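Leave the Cane Standing on the Path to Antoniuk

By Ustyna Hrytsenko

Every November the same argument comes back to our village: should we cut the cane along the old path?

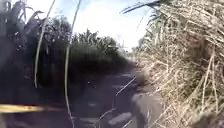 A road does not need to be wide

I walk or cycle there most mornings, at 7 if the weather is good. The asphalt is patchy and there is no painted line. The cane grows tall on both sides, and its leaves bend over against the sky. For me this is the best road we have.

My neighbor Petro Dovhaniuk wants to clear a strip of 3 meters on each side. He says that a person cannot see who is coming, and I agree that this is a serious point. Two cyclists can meet there very suddenly. But I think people go slowly on this path exactly for this reason. If we open it, they will go fast, and then we will ask for speed bumps.

There is also the question of money. The offer we received from Zekstead was 2520 for one cutting, and cane grows back. Will we pay this every year? I would prefer to repair the worn places in the surface, where my wheel jumps each time.

What we lose

In summer the cane gives shade, and in winter it stops the wind from the fields. When I hear it moving on both sides, I forget that the main road is so near. A cleared path would be easier to look at on a map, maybe, but I would not go out of my way to walk there.

Let us trim the stalks that hang over the path, at the height of a face, and leave the others alone. I can bring my own shears.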